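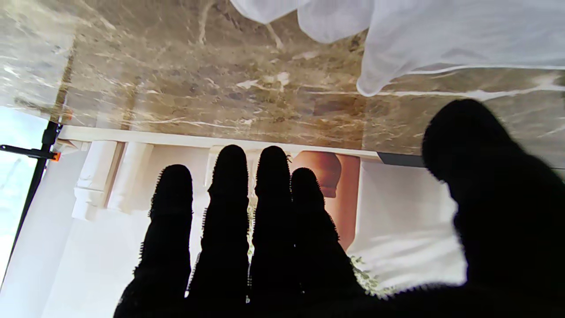
*Wrist camera view, gloved hand, marble top and terracotta vase behind.*

**Vodthorpe hand project — review of the grip fault, 10 August 2018**

Minutes of the last meeting accepted with no changes.

**1. Fault at Reselau**
The hand let go of a test cup partway through a lift and then closed again on nothing, with no alarm raised. Nobody was inside the marked area. The log shows the thumb motor dropping out at cycle 400 and coming back by itself. Great work by the Reselau crew, who hit the stop right away and saved the full log — it made this whole discussion possible!

**2. Cause**
Fibers from the glove had worked into the thumb joint. Crichton opened up the spare hand and found the same thing starting there, a really useful find.

**3. Actions**
- Clean and check thumb joints every 100 cycles (Reselau).
- Any motor dropout longer than 40 ms to trigger a full stop (Crichton).
- Try a tighter weave glove, almost 2000 cycles before sign-off (Boltonberg).
- No lifts near people until the stop change is in. Agreed by all.

**4. Other business**
Boltonberg asked for a copy of the log. Next meeting later in August, at Crichton.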